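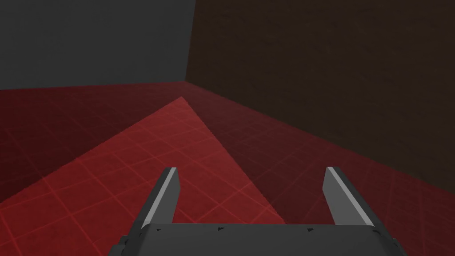
So we listed the house. Well, nearly. Archie Purves (our agent, very tall, talks like he's reading you a bedtime story) came by on Saturday and walked through every room with a clipboard and said "mm" a lot. I counted on one "mm" per room. Laundry got three.

Quick post, I have paint on my hands and the second coat goes on at 8.

The big question was how much to spend before we sell. I had a whole list. New vanity upstairs, new counters, redo the back steps, maybe take out the weird half wall between the kitchen and the dining room. My brother in law said do all of it. My mother said do none of it and bake bread. Archie read the list standing up in the hallway and crossed out almost everything.

What he left:
Paint. All of downstairs, one color.
The floor in the mudroom.
Front door hardware.
Fix the drip. (He heard the drip from the stairs. I stopped hearing it years ago.)

That's it. No counters! I had already picked the counters. I had a sample of the counter in my purse.

His thinking was that a buyer around here is going to tear out the kitchen anyway, or at least say they will, and you never get paid for the taste you put in. Fine. But I still think the half wall should of gone. 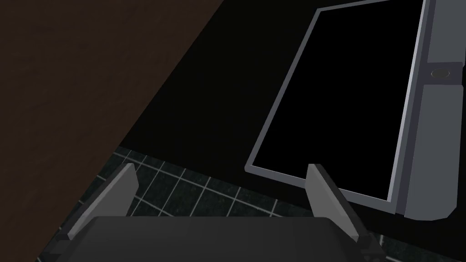
Dark square tile, white grout.

OK the mudroom. We got two quotes. First one was from Semple, who came out the same afternoon I called, measured twice, was very nice about the dog. $3,245 to pull up the old vinyl, level the low corner and tile it. The second was Mesley Floors at $1,937, over the phone, without seeing it. I wanted to go with the cheap one so bad. My husband asked if their price had the leveling in it. I called back. It did not have the leveling in it. They also wanted extra to haul the old floor away and extra for the baseboards coming off and going back on, and by the time I wrote it all down on the back of the electric bill the gap was pretty small.

So, Semple. Starts next week, if the tile comes.

Grout color took us longer than the tile did. I wanted something that hides dirt. He wanted something that looks clean. These are different things and we had a whole evening about it. Archie's advice was keep it plain and keep moving, he says buyers look down for one second in a mudroom and then they look for hooks. We have no hooks. Adding hooks to the list.

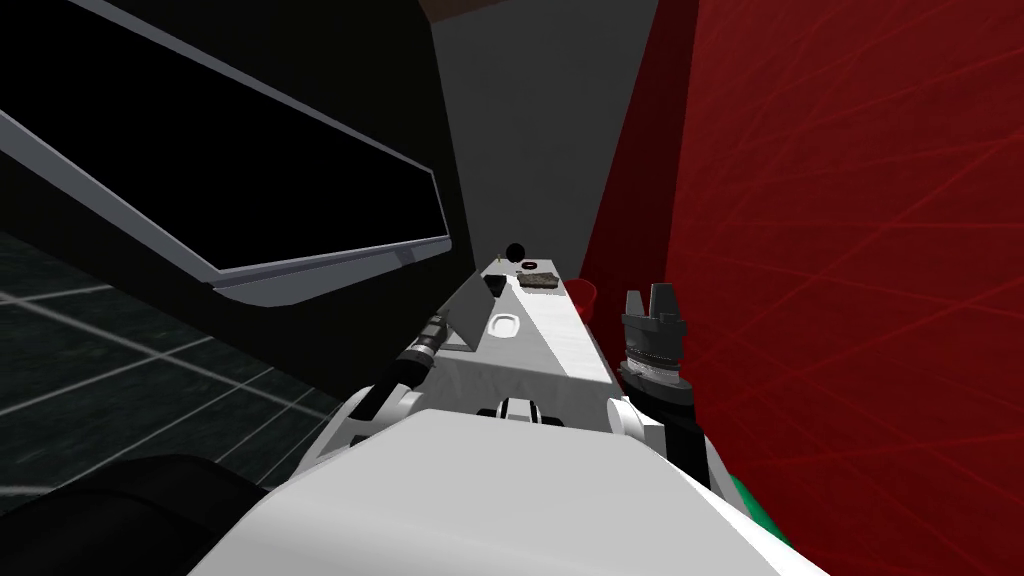
Paint is going better. We used Oletti in a warm off white, satin for the trim, and it covers ok but not in one coat like the guy at the store swore. The old dining room color keeps coming through around the windows. It was called Cranberry something, we put it up the winter we moved in and thought we were so fancy. Three coats on that wall if you count primer. Count primer.

Things I would tell myself from January, when we started talking about this:

Get the agent in BEFORE you buy anything. I am now the owner of a vanity light for a bathroom we aren't touching. It's a nice light. The return window closed.

Do the closets first. I left them for last and now every closet is full of the stuff I cleared out of the rooms, so nothing is cleared out, its just hiding. Archie opened one. Mm.

Ask what the quote leaves out. Write it down while they're talking.

Door hardware came from Gritorley, handle and deadbolt in black, and it took me 2 tries because the first set was for a thicker door. Measure your door. The thickness, I mean — I measured everything but. The screws are tiny and I lost one in the porch boards and used one from the junk drawer that almost matches.

The drip is still dripping. I know.

Photos for the listing are after the floor is done, so the closets have until then. My mother is coming to help, meaning she'll hold up every item and ask me if I remember who gave it to us. We will be there till midnight. Bread is also happening apparently.

Ok, second coat. Will post the mudroom when there is a mudroom.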